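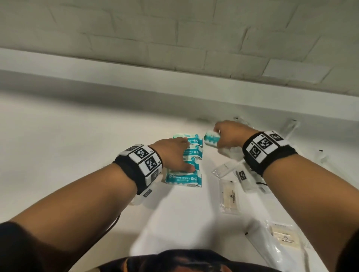

Fig. 1. Stacking the mini wipes at the packing table.

Packing Small Things: a project report
Kayode Eze and Ayodele Tamuno

1. What we set out to do

Our module asked for "a practical problem of modest size". We chose travel kits, on the grounds that neither of us had ever managed to pack one without sitting on it. The brief we wrote for ourselves in October was to find a packing order for small wrapped goods that a new packer could learn in one go and still remember after lunch.

The kit, which we called Siltora after rejecting Hulico for sounding like a cough medicine, holds 7 items. Wipes go in every version. The rest are light things in clear plastic, and clear plastic turned out to be most of the project.

2. Setting up

We used a white table against the wall. Kayode wanted zones marked out in tape. Ayodele pointed out that we would spend longer arguing over the tape than packing, and she was right, as the argument alone took up most of the first afternoon. We settled on a simple rule: anything that stacks goes to the left, anything that slithers goes to the right.

Wipes stack well. They are flat and heavy enough to stay where they are put, and a packer can tidy the pile with one hand while reaching for the next packet with the other. We had planned to pack them last and changed our minds within the hour. A pile of wipes at the start gives the kit a floor, and everything else can be bullied into place on top of it.

3. The trouble with bags

The small clear bags were another matter. They trap air and cling to each other, and when pressed flat they wait until your back is turned and rise again.
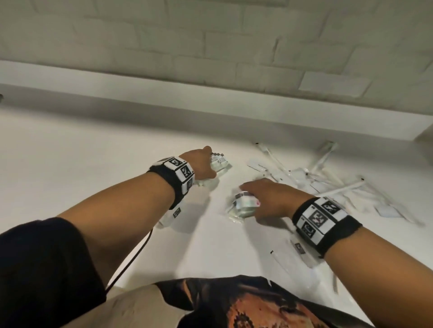 We tried three ways of handling them. Folding the top over looked smart and lasted until the bag was let go. Rolling worked, but made everything the shape of a sausage and hid the labels. Closing the hand over the top of the bag and squeezing before putting it down was the least elegant of the three and the one we kept. It needs no explaining, and the labels can usually still be found.

4. Results

The outer pouch, a Drerlow pattern we cut down ourselves, has a volume of 900 millilitres. Our first packing order would not close without force. The final order, wipes first and squeezed bags after, closed with the zip lying straight. Kayode would like it recorded that he suggested this order in week one. Ayodele would like it recorded that he suggested four others in the same breath.

Our word limit was 3000 and the draft came to 2780 before we cut the history of the zip, which our tutor described as "thorough".

5. What we would change

A tray for the loose wrappers, and a bigger pouch. We would also like to test the order on packers who had no part in inventing it, preferably ones with smaller opinions about tape.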